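FOR IMMEDIATE RELEASE

26 Sep 2020

Jornlow Opens Its Doors With a Deposit-Return Counter Where You Get Your Money Back in Cash

Contact: Dede Ansah, Jornlow press desk

Hello from the back office at Jornlow! I'm Dede, I write these releases, and I've been told they're supposed to sound serious. I've been waiting since January to send this one, so I'm going to skip the serious part and give you the news.

Our new bottle and can return counter is open on Lostero Street, in the old Ametepe shoe store, and you can walk in with your empties and walk out with cash. You don't need an app or a membership card, and we don't hand out a paper slip that only works at one grocery store. You bring them in, we count them, and we pay you the full deposit on every container that carries one.

I grew up returning bottles. My mother kept a sack of them behind the kitchen door, and my brother and I fought over whose turn it was to haul it down the hill (it was always mine). The money went on candy, mostly, and once on a very bad kite. So when Yayra Owusu, who started Jornlow, asked me to come and help with the press side of things, I said yes before she'd finished the sentence.

Yayra had the idea while she was running the drinks stand at Truton Park. Every summer weekend she watched people stuff perfectly good returnables into the trash, and when she asked them why, she got the same answer over and over: the nearest place to take them was a long bus ride away, and the machine there was usually full by noon. She did the trip herself with three bags to see what it was like. She still talks about that bus ride.

We ran a trial at the park before signing the lease, one afternoon with a folding table and a cash box. We took in 1,003 containers and ran out of quarters twice. The second trial brought in 1,056, and that time we had the quarters, but we ran out of bags. I thought that was a pretty good sign -- Yayra thought it was a sign we should buy more bags, and she did.

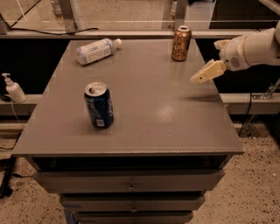
Now, a few practical things, because my inbox is already full of questions.

We take aluminum cans, plastic bottles and glass bottles, as long as the deposit mark is on them and we can read it. Please empty them first. A quick rinse is lovely but you don't have to do it. You can leave the caps on the plastic bottles or take them off, whichever you like. Please don't crush the cans! I know it's satisfying, and I know it saves room in the bag, but a flattened can is very hard to read and we may have to hand it back to you.

Glass goes in its own bag or box, please. If you have a broken bottle, leave it at home and put it out with your regular trash, wrapped in newspaper. We can't pay on broken glass and we'd like everybody at the counter to keep all their fingers.

There's a walk-up line for anyone with up to 100 containers, and we count those while you wait. If you've got more than that, say you're clearing out after a wedding or a ball game, call ahead and we'll book you a time at the side door on Truton Avenue. There's room to pull up a car there, and we have two carts you can borrow.

Hours are ten to six. We're closed for lunch from one to two for now, while we train the rest of the crew, and I'm hoping we can drop that by winter. We ask that you wear a mask inside and keep some space in line. There are stripes on the floor to help with that, which I painted myself, and they're straighter at the front of the room than they are at the back.

If you'd prefer not to keep your deposit money, tell the person at the counter and we'll put it toward the Lostero Street Library, which is trying to replace its children's books after the leak last year. We've promised them a running total on a chalkboard by the door. There are 42 picture books on their first wish list, and I have strong opinions about which ones should be bought first, but they haven't asked me.

"I wanted a place my neighbors could reach on foot," says Yayra Owusu. "People have been paying these deposits at the register for years. It's their money, and they should be able to get it back without giving up half a day."

Schools and clubs are welcome to set up an account with us. You pick a name, we write it in the book, and anyone can drop off empties under that name. The money builds up until you come and collect it. The Truton swim club was first in, and they'd like me to mention they're saving for new lane ropes.

We're also hiring! There are two part-time spots at the counter and one in sorting. It's noisy and a little sticky, and you'll be on your feet, but the pay is fair and the radio is yours to choose when you're on shift. Stop by and ask for Yayra, and bring the names of two people who'll vouch for you.

Reporters are welcome to visit during open hours. Let me know you're coming and I'll make sure one of us is free to show you the sorting room and talk for as long as you like. Yayra is available for interviews in the mornings before we open. I'm available pretty much any time, as you may have guessed.

About Jornlow

Jornlow is a locally owned container return business on Lostero Street. It's our first location. We have no plans for a second one yet, so please stop asking Yayra until she's had a vacation.

###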